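Barnancombe Museum Learning Pages
For readers aged 7 to 11

Why Does Wood Float?

If you drop a pebble into a pond, it goes straight to the bottom. If you drop a twig into the same pond, it stays on top. The twig may even be heavier than the pebble. So what is going on?

It is not only weight that matters

Scientists use the word density to talk about how much material is packed into a space. Imagine two boxes of the same size. One is filled with feathers and the other with sand. The boxes take up the same amount of room, but the box of sand is much heavier. We say that sand is denser than feathers.

An object floats if it is less dense than water. It sinks if it is more dense than water. Most kinds of wood are less dense than water, and most kinds of stone are more dense.

What is inside wood?

A tree is built from millions of tiny parts called cells. Many of the cells in the trunk are shaped like very thin drinking straws. While the tree is alive, they carry water up from the roots to the leaves.

When the tree is cut down and the wood is left to dry, much of the water leaves these tubes and air takes its place. Air is very light for its size. A dry plank is full of tiny pockets of it, too small to see without a microscope.

The push of the water

Water pushes back. You can feel this at the swimming pool when you try to hold a beach ball under the surface. The upward push is called upthrust. When a log is placed in a river, it sinks down a little until the upthrust is equal to its weight. Then it stays where it is, with part of it above the water and part below.

Does all wood float?

No. Some trees grow very slowly and make wood with thick walls and hardly any space for air. Ebony and lignum vitae are two of these woods, and both usually sink. Balsa is at the other end of the list - it is so light that it is often used to make model aeroplanes.

Wood that floats today may not float for ever. If it stays in a lake for a very long time, water creeps into the tubes and pushes out the air. The wood becomes waterlogged and may sink to the bottom.

Wood on dry land

The same air pockets make wood useful indoors. Heat moves through them slowly, so a wooden table does not feel as chilly to the touch as a metal one. Light-coloured wood is a popular choice for tabletops, and it can be cut into a round shape as easily as a square one. 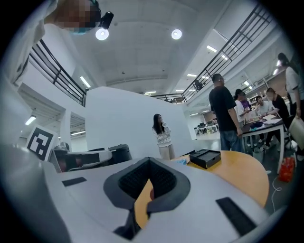
Try it yourself

You will need a washing-up bowl, some water, a cork, a wooden spoon, a coin and a pencil. Ask an adult before you begin.

1. Fill the bowl halfway with water.
2. Write down which objects you think will float.
3. Put them in one at a time and watch closely.
4. Look at each floating object from the side. How much of it is under the water?

Words to remember

Density - how much material is packed into a space.
Upthrust - the upward push of a liquid on an object.
Waterlogged - so full of water that there is little room left for air.

Text by Iolanda Pacheco. Checked by Cornel Bogdan.
Page last reviewed: Sunday, March 24, 2024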